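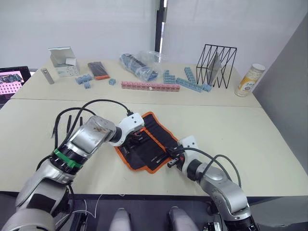 Packing helpers wanted, Prarora tool workshop

Prarora sells tool rolls with hand tools inside, and we are looking for 5 people to help us with folding and packing from February. The work is at a table. You put each tool in its pocket, close the roll flat and check that the fabric is not bunched at the edges. One roll has many narrow pockets, so patience is more important than speed.

Experience is not necessary – we teach you in the first morning. You should have good eyesight for small parts and be able to sit or stand for 60 minutes before a break. Shifts start at 8 a.m.

Please write a few lines about yourself to Edileuza Falcão, Prarora, Box 3289, and mention job number 177. Questions about pay and hours are answered by Calum Lindsay in the same office.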